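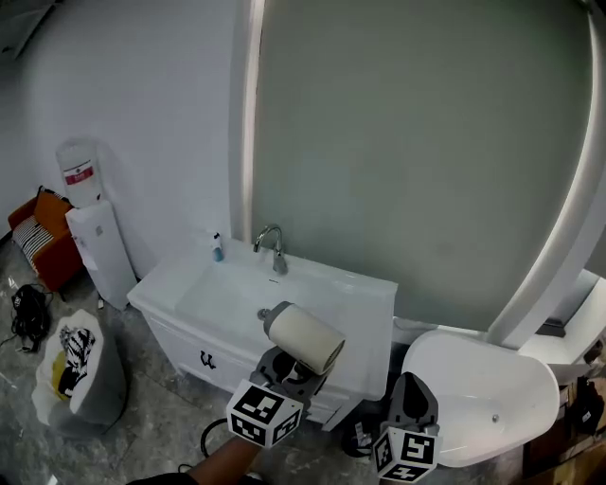 3.2 Washbasin task

The second task covers the items kept around a bathroom washbasin. We set it up in a room with a white vanity cabinet, a rectangular basin and a freestanding bathtub. Participants from the Moltitz and Zelitz groups were asked to clear the ledge, wipe the basin and put each item back where they would keep it at home.

Figure 5. The washbasin area. A small bottle with a white pump top stands on the ledge to the left of the faucet.

We logged 802 placements across 19 participants. Pump bottles went back to the ledge next to the faucet in most sessions. Cylindrical containers were less settled: 16 participants tried more than one spot for them, and several ended up using the rim of the bathtub. Kong and Medow report a similar split for kitchen sinks, where tall containers moved more often than short ones.

Drawer use was low. Participants told us afterward that they did not want to open a drawer with wet hands. We therefore treat the drawer as storage for items not needed daily, and leave it out of the distance measures in Section 4.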